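Small arm for sorting and tidying practice – what am I forgetting to budget for?

Asked in: Workshop & Lab Equipment
Tags: robot arm, budget, used equipment, grippers

Posted by fallbridge_bench

I look after the equipment list for a small teaching workshop in Fallbridge. By some process I was not in the room for, we have been given money to buy a second robot arm. The first one does pick-and-place practice on soft household stuff: sponges, rags, a plush toy, whatever people stop wanting in their kitchens. The second is supposed to do the same so that two groups can work at once.

The quote from Trestari covers the arm, the controller and a two-finger gripper. It's a very handsome quote. It has a cover page. My boss read the total at the bottom and now believes that is what the thing costs.

I have $1000 on top of the quote for everything else, and I'd like to know what "everything else" is before I find out by running out of it. I have already been told, with a straight face, that the mounting plate is an accessory.
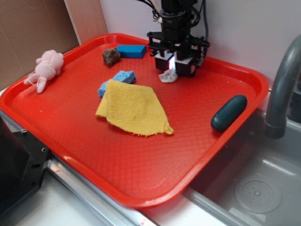

The objects themselves cost next to nothing. I could restock the whole tray from a discount store and still have change for lunch. It's the stuff that never makes it onto a quote that I'm worried about: cables, pads, fixings, somewhere to put it all. We don't need speed or much lifting power. Nothing we pick up weighs more than a wet sponge.

Two particular things. Is the service plan worth it in the first year? And is there any sense in buying the toy kitchen pieces new, or does everyone just raid yard sales?

Edited 7 March 2022 to add: the bench is already there and it is solid, so please stop telling me to buy a bench.

Posted by tray_and_error

I've bought 4 of these setups for two different employers and gone over budget on all of them, so consider me an expert.

Start with finger pads. The grippy surface wears and picks up lint, and yellow terry cloth sheds like a cat. Buy spare pads with the arm, while the salesperson still likes you. We set aside 15 percent of the extras money for gripper parts and used it up before the year was out.

Then cables. Whatever comes in the box will be the right length for the demo table in the showroom. You want a longer set, plus proper clips or a sleeve so that the bundle near the wrist doesn't snag when the arm turns. A snagged cable will cost you more than the clips, and it takes two weeks to arrive, during which everyone asks you how the robot is doing.

Mounting hardware: yes, the plate is an accessory. So are the bolts. I wish I were kidding. Ask for a line-by-line list of what you need to get from an empty bench to a moving arm, and make them put it in writing. Ours grew by five lines between the first version and the second.

Lighting is easy to skip and you shouldn't. If you use a camera at all, a lamp that stays put is money well spent, particularly over anything shiny. We bought ours in February and spent the whole of spring wondering why everything had gone wrong by the window.

On the service plan, read what it excludes. Ours excluded the gripper, the cables and "misuse", and I have yet to learn what that leaves. We skipped it and put the same money in a repairs line. The repairs line got raided to buy chairs, so maybe that's an argument for the plan.

One more: shipping. An arm is heavy and the crate is heavier. Get the delivered price, to your door, with the stairs mentioned if you have stairs.

Posted by gil_in_packaging

just buy used. there's a dealer called Katsaros that clears out old training rooms, got ours from them and it works fine apart from joint three which has opinions

Posted by Fustwood Makers

Mostly agree with the long answer, with one quibble. Don't spend the lot up front. We blew our whole extras budget in the first month on things that sounded sensible, including a very nice rolling cabinet, and then had no money left when we found out we needed a different gripper for thin cloth. Flat rags on a flat surface are miserable for two fingers. Bunched up, they're fine. Try your actual objects on the arm you already own, write down what it drops, and keep something back for that.

Also look at whether the second arm can share spares with the first. If it's the same model, one box of pads does for both. If it isn't, you've got two boxes, two manuals and two chargers for the hand controllers, which look identical and are not.

For the play kitchen parts, yard sales every time. Our last haul was $70 and included a sink, a tray, a stack of plates and a plastic roast chicken that we've never managed to pick up.

Posted by fallbridge_bench

Thanks, all. I've gone back to Trestari for the line-by-line list, and it's longer than the quote. The bolts are indeed on it. Same model as our first arm, so the shared box of pads is happening, and I'm holding back a chunk of the money until we've tried the flat rags. The service plan is with my boss, who would like to know why we need spare fingers.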